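Stilow Oil Finish for Wood Tables: Review After One Season

I bought the Stilow oil in September to redo a kitchen table that had gone dull and gray at the end where everyone sits. The table is old, the top has been sanded at least twice by other people, and I didn't want to strip it again. Stilow sells this as a finish you can put over worn oil without sanding to bare wood. That claim is mostly right.

The can has a screw lid, which I prefer to the pry-off kind. The oil is thin and has a mild smell, closer to nuts than to paint. I wiped the top down with a damp cloth, let it dry overnight, and rubbed it lightly with a gray pad. Then I put on the first coat with a cotton rag and wiped off the extra after 10 minutes, as the label says. I did 3 coats in all, one each evening. By the last one very little was soaking in.

Coverage was good. One can did the top, both leaves and the apron, with enough left for a cutting board and a stool. The legs I left alone.

Color is where people will disagree. The oil is sold as clear, but it darkens wood more than the Mac Mathúna wax I used before. Dry patches took in more and came out darker, so an uneven top will stay uneven. I don't mind that on an old table. On a new one I would try it on the underside first.

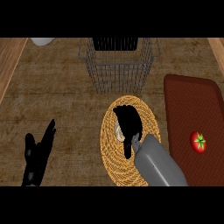
Rochelle Pryor wrote in to say that she had the same trouble with dark patches and got around it by putting a very thin coat on the whole top, waiting two days, and then treating only the pale areas. She also said the finish marked under a hot mug in the first week and not after that.

My experience with heat was similar. The label gives a short drying time, but the surface stayed soft for longer than that. A plate left overnight on the fourth day made a faint ring, and I had to rub in a little more oil to get it out. I would keep a cloth on the table for the first two weeks and skip the hot dishes.

Water has been fine. Spills bead up if they are wiped within the hour. Red wine left until morning did leave a shadow near one corner, and it is still there.

Rags soaked in this oil can heat up by themselves and catch fire. Lay them flat outside to dry, or soak them in water before they go in the trash. The warning is printed on the back of the can in very small type and should be on the front.

I would buy it again for a table or a bench. For shelves I would stay with wax, as it is cheaper and needs less waiting.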